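Thread on refitting the back room at Craddock. Mostly wall, cable and light, with some furniture at the end. Long, so mute if you came for the joinery posts.

1/ The room was a stockroom until last spring. It has white plastered walls, a white ceiling, and brick along the lower half of the back wall with a ledge on top. It is now meant to be a room people can sit in between jobs. Budget for everything except electrical labour was 900 pounds.

2/ Order of work, for anyone planning the same: survey, damp readings, brick, plaster repairs, ceiling, lighting, paint, floor, furniture. We did the lighting before the plaster repairs. That cost us a second round of filling where the fixings had moved.

3/ Damp first. Pin meter readings on the plaster were unremarkable. Readings on brick with a pin meter mean very little, so ignore anyone who quotes you one to a decimal place. We taped squares of polythene to the brick and left them over a weekend. Nothing under them on the Monday.

4/ The brick had a coat of something glossy on it. A solvent stripper took most of it off in two passes, with a nylon brush and a lot of rinsing. Do not use a wire brush. It leaves bits of steel in the mortar and you get rust spots by the autumn.

5/ Repointing: only the bottom two courses needed it. Lime mortar, raked back to twice the joint width. Cement is harder than the brick in a building this age and the brick face goes first.

6/ Someone asked why we kept the brick at all. Boarding over it would have used up depth behind the seating, and you lose the ledge. The ledge is the only place in the room where a mug can stand without being in somebody's way.

7/ The ledge itself was sanded, filled at one end and given two coats of a dark finish. Proltex floor-grade, satin. It is sold for floors and it is overspecified for a ledge, but we had half a tin left from the landing.

8/ On to the ceiling. There is a boxed unit up there which could not be moved without moving what runs through it. We priced that. Then we stopped pricing it and painted the box the same white as everything else.

9/ Conduit is surface-mounted. Chasing it into this ceiling would have meant patching a long run of old plaster, and the patch would have shown under raking light for ever. Thin white conduit, clipped straight, is less visible than a bad patch.

10/ Clip spacing: closer than the packet tells you. White PVC sags between clips in a warm room and once it has sagged it stays sagged. Snap a chalk line before you drill and use blue chalk, as red stains through emulsion.

11/ Fluorescent fittings stayed. I know. The tubes were in good order, the fittings were tested, and replacing them would have taken a third of the money. They will go over to LED when they fail.

12/ If you are keeping old fittings, take the diffusers down and wash them. Lukewarm water, washing-up liquid, drip dry. Wiping them with a dry cloth charges the plastic and it pulls in every bit of dust in the building. This made more difference than the paint did.

13/ Paint. Two coats of trade matt on the ceiling, two of durable matt on the walls, all one white. We had a nice discussion about off-whites that lasted longer than the first coat. Next to brick, most of the off-whites went pink on the test card.

14/ Coverage, measured: 155 square metres of paint laid down, counting both coats on walls and ceiling. The tin said we should have had a third of the last one left over. We had a smear. New filler drinks paint, so mist coat it first.

15/ Furniture, then. The rule was nothing that needs two people to shift, as the floor gets mopped and the person mopping is usually on their own. That ruled out the sofa that had been promised to us by three different departments.

16/ The chairs are white with metal legs. The model is Skesau, bought second-hand in May as a job lot. Six pounds each. Check the feet before you buy any metal-legged chair second-hand: if the caps have gone, the tube has been cutting into whatever floor it stood on and the end will be burred. File it, then cap it.

17/ Replacement caps are sold by outside diameter for a slip-over cap and inside diameter for a plug. Sellers mix these up in their listings. Measure with callipers and ask. I have a bag of the wrong ones if anybody is after some.

18/ The small white side table went against the side wall, under the cable. It has a hole in the top, which I would look for in any small table that has to live near a socket. The lead goes down through it and the plug end stops sliding off the back. 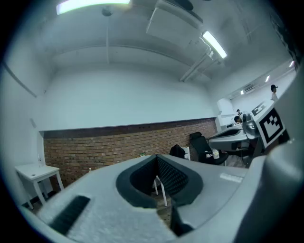 19/ The cable on that wall still needs trunking. I have the trunking. It is self-adhesive and the paint maker says to let the wall cure for a month before sticking anything to it. Every failure I have seen with stick-on trunking was on paint less than a fortnight old.

20/ Plants: one, small, down by the brick. It gets whatever the fluorescents give it. If it lasts the summer there may be a second. Keep pots off bare brick by a finger's width so the air gets round, and use a saucer with a proper lip.

21/ Bags end up against the chairs. They did in the old room too. We looked at hooks, but you want a solid fixing for a loaded rucksack and the plaster over the ledge is on laths. Hooks into the brick would put the bags at knee height. A bench with space under it is the likely answer.

22/ Sound. Hard walls, hard ceiling, hard floor, and it rings a bit when you clap. Hultunow do a felt panel that fixes with four screws, and 200 pounds would cover the wall opposite the brick. That is next year's money. A rug would do part of the job but see the mopping, above.

23/ Totals, since I have been asked twice. Stripper, mortar and brushes came in under what we allowed. Paint came in over, see 14. Chairs and table were the cheapest line on the sheet. We finished inside the 900 with enough left for the trunking and a box of spare chair caps, correct size.

24/ What I would change: plaster before lighting, as per 2. Mask the ledge before stripping the brick. Buy one more tin of white than the calculator says and keep it for scuffs, because the next batch will not match well enough to touch in with.

25/ Two replies on the lime mortar. It was NHL 3.5 with sharp sand, one to three by volume, and we kept it damp under hessian for several days. You can go weaker indoors. I would not go stronger.

26/ And one on the diffusers: no, not in the dishwasher. The heat bows them and they will not clip back in.

27/ Trunking goes up at the end of next month. I will add the fixing method here once it has been on the wall long enough to be worth writing down.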